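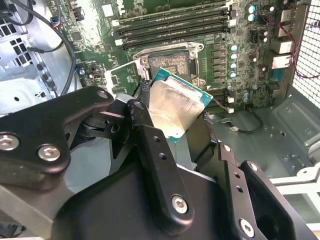

Prozessor mit alter Wärmeleitpaste, darunter das Mainboard

Lesezeit: 5 Minuten

Betreff: Re: Vukska, Kapitel 11 und die Frage, wer da erzählt
Von: Meriem Farouk
An: Leseliste
18. September 2020

Hallo Liste,

ich antworte auf Nikolas Mail und hänge seinen Text zur Erinnerung an, gekürzt um den Teil mit den Landkarten. Wer das Buch noch nicht zu Ende gelesen hat, sollte hier aufhören, ich verrate den Schluss.

Nikola Leka schrieb:
> Ich komme mit Kapitel 11 nicht zurecht. Bis dahin
> erzählt die Schreiberin aus Zirton, in der ersten Person,
> und man hat sich daran gewöhnt, dass sie nur weiß, was
> sie selbst gesehen oder in den Akten gefunden hat. Dann
> steht plötzlich ein Gespräch zwischen dem Lotsen und
> seinem Bruder da, Wort für Wort, und die Schreiberin war
> nachweislich nicht im Raum. Sie sitzt zu der Zeit noch auf
> dem Schiff nach Gurkport.
>
> Für mich ist das ein Fehler der Autorin. Sie brauchte
> das Gespräch für die Handlung und hat es hineingesetzt,
> obwohl ihre eigene Erzählform es nicht hergibt. Im Lektorat
> bei Bouzid hätte das auffallen müssen.
>
> Dazu kommt, dass der Bruder danach verschwindet. Er wird
> groß eingeführt, hat die beste Szene im Buch und taucht
> in den restlichen Kapiteln nicht mehr auf. Auch beim
> Begräbnis nicht. Kann mir das jemand erklären?

Ich habe das Kapitel zweimal wiedergelesen und glaube nicht, dass es ein Fehler ist. Im ersten Kapitel gibt es eine Stelle, die man leicht überliest. Die Schreiberin erzählt von ihrer Ausbildung im Archiv und erwähnt, dass sie fehlende Protokolle ergänzen musste, wenn eine Sitzung schlecht mitgeschrieben war. Sie sagt, ihr Lehrer habe die ergänzten Stellen nie von den echten unterscheiden können. Darauf ist sie stolz. Damit weiß man, was sie kann und was sie für erlaubt hält.

Das Gespräch in Kapitel 11 ist nach meiner Lesart so eine Ergänzung. Man merkt es an der Sprache. Der Lotse redet sonst in halben Sätzen und flucht viel. In diesem Gespräch bildet er lange Perioden mit Nebensätzen und benutzt zweimal das Wort »hinfort«, das vorher nur die Schreiberin verwendet. Der Bruder redet genauso. Beide klingen wie sie. Ich habe im spanischen Original nachgesehen, soweit mein Spanisch reicht, und dort ist es ebenso. Hatem Cherkaoui hat das in der Übersetzung also übernommen und nicht hineingebracht.

Wenn das stimmt, dann ist auch die zweite Frage beantwortet, jedenfalls zum Teil. Der Bruder verschwindet, weil die Schreiberin ihm nie begegnet ist. Sie hat von ihm gehört, vermutlich durch die Witwe, und sich für eine Szene jemanden ausgedacht, der dem Lotsen die Schuld abnimmt. Danach braucht sie ihn nicht mehr. Beim Begräbnis zählt sie die Trauernden auf, mit Namen und Beruf, und dort schreibt sie nach Akten. Der Bruder steht nicht in den Akten. 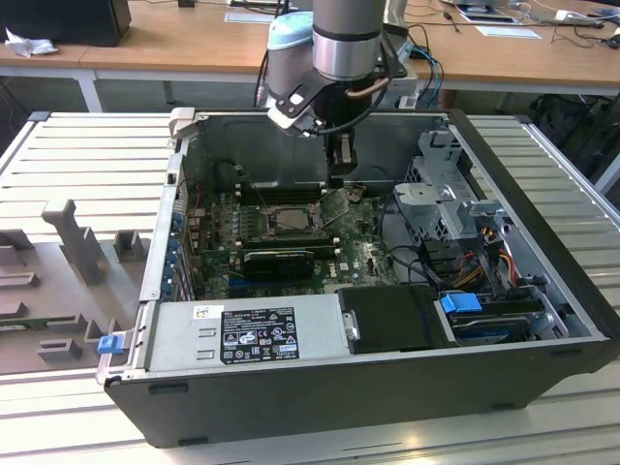 Schwieriger finde ich die Frage, warum sie das überhaupt tut. Ilham Naciri hatte im Frühjahr in einer anderen Diskussion geschrieben, die Schreiberin sei in den Lotsen verliebt. Dafür sehe ich wenig. Sie spricht in den ersten zehn Kapiteln kaum über ihn, und wenn, dann über seine Unterschrift, die sie unleserlich findet. Ich denke eher, dass sie ihren eigenen Anteil an der Sache verdecken will. Sie hat die Meldung über die verlegte Fahrrinne abgeschrieben, und in der Abschrift fehlt eine Zeile. Das steht im Buch, auf Seite 325 der gebundenen Ausgabe, als Nebensatz. Wer die Zeile weggelassen hat, sagt sie nicht. In Kapitel 11 gesteht dann der Bruder, er habe die Meldung nie weitergegeben. Damit ist die Schreiberin aus der Sache heraus, und zwar durch ein Gespräch, für das es außer ihr keine Zeugen gibt.

Man kann dagegen einwenden, dass die Autorin das deutlicher hätte machen können. Den Einwand lasse ich gelten. Jovita Espinoza arbeitet in Vukska mit sehr kleinen Zeichen, und bei 18 Kapiteln, die alle in demselben trockenen Aktenton gehalten sind, geht manches unter. Das Kapitel selbst ist außerdem das kürzeste. In der Mitte des Buches, wo man auf den Untergang wartet, liest man darüber schnell hinweg. Beim ersten Mal habe ich es auch so gelesen wie Nikola und mich nur gewundert, warum der Lotse auf einmal so gebildet ist.

Nicht erklären kann ich die Einwohnerzahl. Am Anfang hat Gurkport 3.000 Einwohner, im vorletzten Kapitel sind es 1.870, und dazwischen liegen laut Text zwei Winter. So viele Leute können mit dem Schiff nicht umgekommen sein, und von einer Seuche oder einer Abwanderung ist keine Rede. Entweder rechnet die Schreiberin beim zweiten Mal die Vorstadt nicht mit, oder es ist wirklich ein Versehen. Falls jemand die Taschenbuchausgabe hat, wäre ich dankbar, wenn er nachsieht, ob die Zahlen dort geändert wurden.

Noch zu dem Vorschlag, den Schluss als Versöhnung zu lesen. Die Witwe nimmt der Schreiberin das Heft aus der Hand und legt es in den Ofen, in dem kein Feuer brennt. Mehr steht da nicht. Ob das Heft später verbrannt wird, bleibt offen, und da wir den Text ja vor uns haben, müsste man annehmen, dass es jemand wieder herausgeholt hat. Nach allem, was sie vorher getan hat, traue ich der Schreiberin auch zu, dass sie den ganzen Text später aus dem Gedächtnis neu geschrieben hat. Dann wäre Kapitel 11 nur die Stelle, an der es auffällt, und wir müssten auch bei den anderen fragen. Die Szene mit den Netzen in Kapitel 4 kommt mir inzwischen ebenfalls verdächtig vor, das Wetter passt nicht zum Datum im Hafenbuch.

Für den November war ja ein kürzeres Buch geplant. Mir ist es recht, wenn wir vorher noch die letzten drei Kapitel von Vukska gemeinsam durchgehen, aber bitte mit Seitenangaben nach der gebundenen Ausgabe. Beim letzten Mal haben wir zu lange gesucht.

Nikola, den Teil mit den Landkarten habe ich weggelassen, weil ich dazu nichts sagen kann. In meinem Exemplar fehlt die Karte.

Grüße
Meriem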